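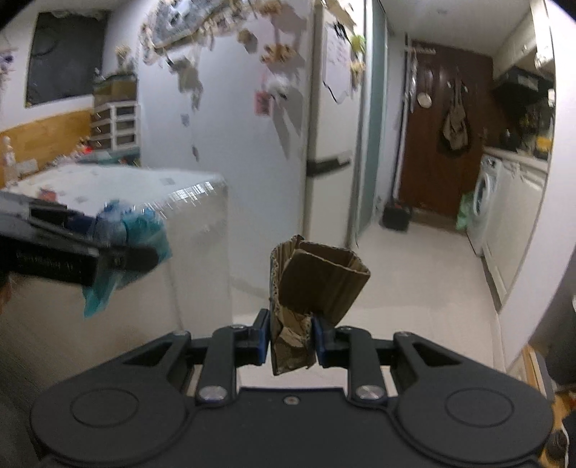

Section 4. Fitting and Checking the Fingertip Pads

The Drirach hand-held gripper ships with its fingertip pads already on, but the pads wear and have to be changed from time to time. You also need to run the pad check in this section the first time you set up a pair, and again after any pad change. The pads are the small blue pieces at the ends of the black fingers, and they have to face each other squarely to hold something with an uneven shape, such as the folded piece of corrugated cardboard between them here. Leave the silver screws on the finger linkages alone during this work. Pad changes do not require taking the linkages apart.

What you need

Pad set (two pads, sold by Billberg as a set)
The small driver from the accessory pouch
A dry, lint-free cloth
A piece of corrugated cardboard, torn and folded to a size the fingers can close on
An empty plastic shopping bag

Caution: Switch the gripper off before touching the fingers. Keep your own fingers out of the space between the pads while the trigger is pulled.

4.1 Removing the old pads

1. Switch off the gripper and set it on a table with the fingers pointing away from you.
2. Let the fingers open all the way.
3. Hold one finger steady near its tip. Push the lower edge of the pad with your thumb until it lifts.
4. Peel the pad off slowly. If it tears, pick off what is left with your fingernail. Do not use a knife.
5. Do the same on the other finger.
6. Wipe both fingertips with the dry cloth.

Note: Do not use alcohol or glass cleaner on the fingertips. Both leave the surface cloudy and the new pads may not stick.

4.2 Fitting the new pads

1. Peel the backing off one pad. Hold it by the sides.
2. Line up the bottom edge of the pad with the ridge on the fingertip and press it down from the bottom up.
3. Fit the second pad the same way.
4. Pull the trigger slowly until the pads touch. Look at them from the side. The top edges should meet.
5. If one pad sits higher than the other, lift it and fit it again. You can do this once. After that the adhesive is too weak and you need a new pad.
6. Hold the trigger closed for 20 seconds, then let go.

Leave the gripper alone for 18 hours before you use it for recording. You can do the pad check below before then, but keep it short.

4.3 Pad check

Do the check with each gripper in turn, then with both together if you bought the two-hand kit.

1. Switch on the gripper and wait for the status tone.
2. Close the fingers on the folded cardboard. Grip it near the middle, with part of it standing above the fingertips.
3. Lift it to chest height and turn your wrist left and right. The cardboard may flex but should not slide.
4. Put it down and look at the pads. Brush off any paper dust.
5. Close the fingers on one edge of the plastic bag and lift it. Let the loose end hang.
6. Walk a few steps at normal speed. The bag should stay in the jaws.
7. With the two-hand kit, hold the cardboard in one gripper and the bag in the other, and repeat step 6.

Note: Thin plastic is the harder test. If the cardboard holds and the bag slips, the pads are most likely touching at the bottom and open at the top. Go back to 4.2, step 4.

Caution: Clear the floor before you walk with the grippers. It is easy to watch your hands and miss what is by your feet.

4.4 Resetting the grip counter

The Trultuvex app keeps a count of closures for each gripper and shows a reminder at 2000. The count does not reset when you change the pads — you have to do it yourself.

1. Open the app and choose the gripper by its serial number.
2. Tap Maintenance, then Pads.
3. Tap Reset and confirm.

If the app shows code 107, the gripper was not fully open when you tapped Reset. Release the trigger, wait for the tone, and try again.

Pads that fail the check when new can be exchanged. Send them with the order number to Gosselin, attention Imani Greenberg in parts returns. Include the backing sheet, which has the batch mark on it.

Section revised March 26, 2026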